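Two controllers, one hand, and a pump-style water toy

I spent most of April comparing two ways of driving the same pair of five-finger hands. The hands stayed bolted on the whole time, so any difference comes from the controller side. Controller A is the Pakzad unit, which closes each finger to a commanded position and holds it. Controller B is the Juneck board with the current-loop firmware, which closes until the motor current reaches a threshold and then stops. Both take the same joint targets from the same teleop rig.

The vendors' demos use cups and balls, where either approach works. I wanted objects with an awkward grip surface, so the test set is household stuff: a water gun, a plush toy, a box of wafer rolls, a service bell, a small clear box, a green cube and a piece of gray fabric. The tablecloth stays on as well. A bare tabletop makes sliding errors look smaller than they are, and a patterned cloth is harder on the depth camera.

The water gun turned out to be the most useful item. The handle end is narrow, and the pump rod moves in and out of the barrel. If the hand pulls along the axis while closing, the rod extends and the grip point moves with it. A position controller has no way of knowing this has happened.
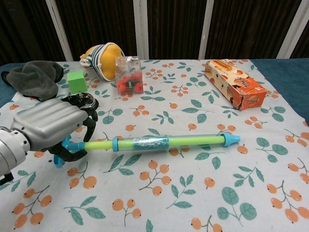
With A, I had to retune the closing order. The default closes all four fingers together and brings the thumb in last, and on a thin handle that rolls the toy before the thumb arrives. Moving the thumb to the front of the sequence fixed most of it. The remaining failures were overtravel: the commanded position was inside the object, the finger kept pushing, and the drive tripped on overcurrent. You can clamp the target, but then you are tuning per object, and I would like to avoid that.

With B the default sequence was usable. The first finger to make contact stops, the others continue, and the hand ends up wrapped around whatever is there. The cost is at light contact. With the threshold at 30 percent of rated current the fingers stopped early on their own joint friction, mostly the little finger, and the grasp was too loose to lift. At 52 percent it lifted the water gun and the snack box, and it also squeezed the snack box more than I liked. I settled between those and gave the little finger its own offset.

I ran 20 grasps per object per controller. I am not posting a table of success rates because I changed the closing order on A partway through the water gun set and did not go back and redo the other objects. The raw logs come to 3518 rows with one row per finger stop event, and they are good enough to compare contact timing, which was my main interest. A is more repeatable from run to run. B has more spread but recovers from a bad approach angle, and A mostly doesn't.

Camera placement mattered more than I had planned for. I started with the view at chest height only. It is fine for finger contact on the near end of an object, but the back of the hand hides the fingertips as soon as they curl, so you end up judging closure from the motion of the toy. The head view sees the whole table and both hands, and it is the one I use for approach and for choosing which hand goes first.

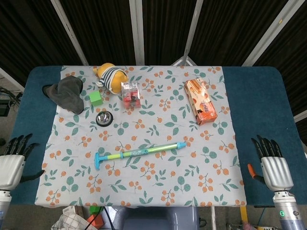 Horațiu Neagu suggested recording both views against the controller clock instead of the host clock, and he was right. On the host clock the stop events drifted against the video enough that I was blaming the wrong finger. Predent's logger can take an external timestamp if you set it before the session opens. If you set it afterward it accepts the value and ignores it, with no warning. That cost me an evening.

A few notes for anyone with the same hardware:

The Juneck board resets its current offsets on power loss. Save them to a file.

Pakzad's manual numbers the joints from the thumb. The Fudari teleop bridge numbers them from the little finger. Neither document mentions the other convention.

Tie the cable under the wrist with some slack at full rotation. Mine was too short at first and added a small torque that looked like a calibration error.

For now B stays on the right hand and A goes back on the left, where I mostly need a steady hold. Next I want to try a hybrid with position control up to first contact and the current limit after that. The Juneck firmware has a mode flag that looks meant for this, but it is undocumented and I haven't had a reply to my email yet.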